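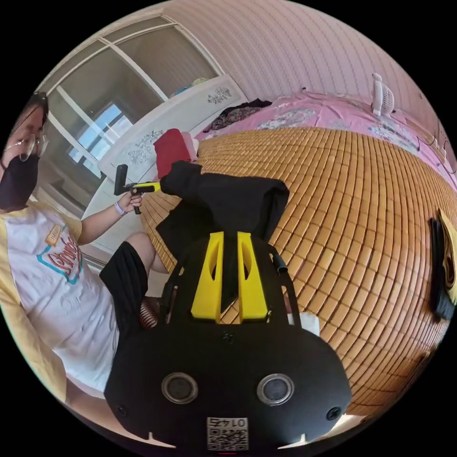
Cloth bends easily because it is built from a very large number of thin parts that can move a little past each other. A sheet of plastic or metal is one solid piece, and it resists being bent in two directions at once. Cloth does not resist much. A folded black garment held between two yellow plates bunches up into a thick, rumpled fold above them, while its loose end drapes down. Stiff cardboard squeezed the same way would crease or crack. This page explains where the difference comes from. It covers fibers, yarn, weaving, knitting and wrinkles, in that order.

## Fibers

A fiber is a long, thin strand. Cotton fibers grow on the seeds of the cotton plant. Wool fibers grow on sheep. Polyester fibers are made in a factory by pushing melted plastic through tiny holes and letting it cool.

A cotton fiber is much thinner than a human hair. Thin things bend more easily than thick things made of the same material. Compare a wire coat hanger with a steel rod as thick as your thumb. Both are steel, but only one can be bent by hand. Fibers are so thin that almost no force is needed to bend them.

Under a microscope, cotton looks like a flat, twisted ribbon. Wool has small overlapping scales. Polyester is usually smooth, like a glass rod. These shapes matter later, because rough fibers grip each other better than smooth ones.

## Yarn

Most natural fibers are too short to reach across a shirt. To make a longer strand, the fibers are laid side by side, pulled out thin and twisted. This is called spinning.

The twist is what holds yarn together. When you pull on twisted yarn, the fibers press against each other more tightly. The pressing makes friction, which is the force that stops surfaces from sliding. You can test this with a cotton ball:

1. Pull a small tuft from the ball. It comes away with almost no effort.
2. Roll another tuft between your fingers, always in the same direction, until it forms a thin string.
3. Pull on both ends of the string. It is harder to pull apart than the loose tuft.

More twist makes stronger yarn, up to a point. With too much twist, the yarn curls up on itself and becomes hard to use.

## Weaving

Woven cloth has two sets of yarn. The warp runs lengthwise and is stretched tight on a loom. The weft runs from side to side, passing over and under the warp.

The old hand loom in the Grilau weaving room makes cloth 56 centimeters wide and holds 1,098 warp yarns. Kylie Ashby, who teaches there, needs two days to thread it, and one crossed yarn can mean going back to the beginning.

There are three main patterns.

- **Plain weave.** The weft goes over one warp yarn and under the next. Bed sheets and handkerchiefs are often made this way.
- **Twill weave.** The weft goes over two or more yarns, and each row is shifted by one. This makes slanted lines. Look closely at a pair of jeans to find them.
- **Satin weave.** The yarns pass over several others before going under. The long, flat stretches reflect light evenly, so the cloth looks shiny.

Woven cloth stretches very little along the warp or the weft. It stretches more on the diagonal, which is called the bias. Hold a cotton handkerchief by two opposite corners and pull. The small squares between the yarns lean over and become diamonds. No yarn has become longer. Only the angles have changed.

This leaning is the second reason cloth drapes well. When cloth hangs over a round shape, such as the corner of a table or your shoulder, the squares lean by different amounts in different places. The cloth can then fit a curve that paper cannot.

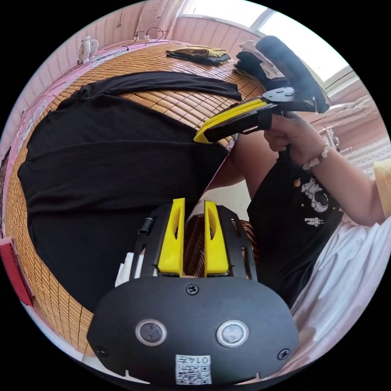

## Knitting

Knitted cloth is made of loops. Each loop is pulled through the loop below it. In simple hand knitting, a single yarn can make the whole piece.

When knitted cloth is pulled sideways, the loops become wider and shorter. When it is released, they go most of the way back. T-shirts, socks and sweaters are usually knitted, so they can stretch over your head or your heel. If a loop breaks, the loops above or below it may come free one after another. The line this leaves is called a ladder or a run.

## Wrinkles

A wrinkle is a bend that stays after the cloth is let go.

Cotton fibers are made of long chains of a material called cellulose. Neighboring chains are held together by weak links called hydrogen bonds. When cotton is folded and pressed, some links break and new ones form in the bent position. The new links hold the bend in place.

Water loosens the links. A cotton shirt that dries in a crumpled heap keeps its wrinkles, as new links form while the water leaves. An iron uses heat, pressure and often steam to do the same job on purpose. The links loosen, the cloth is pressed flat, and the links form again as it cools and dries.

Polyester takes in very little water, and its chains spring back well at room temperature. It wrinkles less than cotton. It can melt under a very hot iron, so the heat setting should match the care label.

## Words used on this page

**Bias:** the diagonal direction across woven cloth.

**Fiber:** a long, thin strand, the smallest part of cloth you can see.

**Friction:** the force that resists sliding.

**Warp:** the lengthwise yarns on a loom.

**Weft:** the yarns that cross the warp.

*Text by Ilir Shehu. Checked by Kylie Ashby, Sep 6, 2019.*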